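Monday, May 18, 2026

Kitchen table again, half six, tea going cold. Numbers before work or they won't get done.

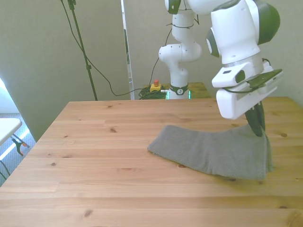

My upline at Brenside says I'm thinking too small and should stop totting up pennies, a team of 60 looks after itself. Easy to say. I have four. Two of them haven't ordered since December.

Sums then. Sold 536 pounds' worth last month, mostly the Gulyás hand cream, plus one big order from the salon in Plelavcombe. Commission a fifth of that. Take off petrol, the starter kits I paid for myself (silly), samples, postage. Not much left. Roughly enough for the phone bill and a takeaway.

To reach the next level need 1021 points by the end of the month. Got less than half. Could buy the rest myself like last time but the cuboard is still full of shampoo from last time. NOT doing that.

Ukby meeting Thursday, hotel by the ring road. Ticket extra, parking extra. Same slides I expect, the circles and arrows. Will go, people there are nice and I might shift some cream.

Rang the salon, no answer. Try again at lunch. Post two parcels. Ask about returns on the shampoo, think its 30 days but the booklet says one thing and the website another.

Sister wants to join. Told her wait till I've seen this months statement. She's cross.

Late now. Bus in ten mins.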